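Akano Shared Workshop: Members' Guides
Fitting a cable dress and setting up the picking bin
Last revised 22/11/2020

This guide sets out the procedure for preparing the large arm in the Keane bay for bin picking. It applies to members who have completed the robot induction. Members who have not done so may assist, but must remain outside the marked area while the drives are enabled.

Materials required

Mixed cable ties
White cloth tape
4 screw clamps
One metal bin with sloping sides
A board to go beneath the bin
Assorted household objects for test picks

Step 1. Make the arm safe
Move the arm to its parked position, switch off the drives and hang the Fendura lock-out tag on the cabinet. The person who hangs the tag is the person who removes it.

Step 2. Route the cables
Lay the cables along the top of the forearm and over the wrist. Leave a loop at the wrist large enough for the last axis to turn fully in both directions. Tie the bundle at the wrist and wrap tape round the loop. Ties should be tight enough to stop the bundle sliding, but should not pinch the outer sleeve. Keep thin gripper leads apart from the main bundle below the wrist, with enough slack to follow the fingers.

Turn the wrist slowly by hand control through its whole range. Should the loop catch or pull straight, cut the tie and begin again with a further 50 mm of slack.

Step 3. Clamp the bin
Place the bin on its board and clamp it. Push each side firmly with an open hand. A bin that shifts at this stage will shift during picking, and all taught positions will then be wrong.

Step 4. Load the test objects
Choose items of differing shape and stiffness. A hairbrush, a cup, a bowl and a soft toy make a suitable first set. Leave clear space between items for the first session.
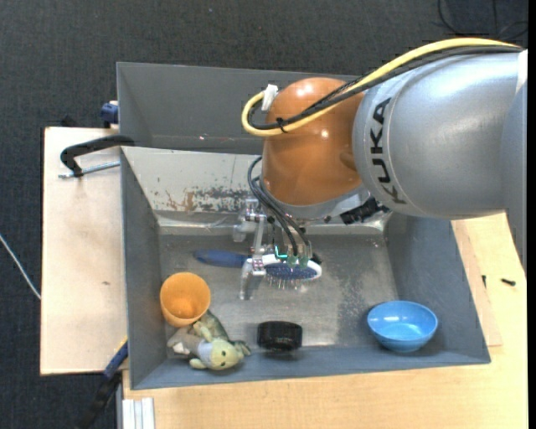 Cleredent wrote in to say that the hairbrush should be left until the end of the session, as a grip taken near the head tends to roll the handle, and that beginners gain more from a bowl with a plain rim. The workshop has no objection to this order, and members may follow it if they wish.

Step 5. Teach the approach
Set the speed to its lowest value. Bring the open gripper to a point well above the chosen object and store that position. Lower it in small moves and store a second position with the fingers on either side of the object. The fingertips must stay 2 mm or more clear of the bin floor.

Step 6. Run and record
Run each pick singly with one hand on the stop control. Enter the object, the grip used and the result in the bay log. Check the wrist ties again before the arm is parked.

Bookings for the Keane bay are made at the front desk.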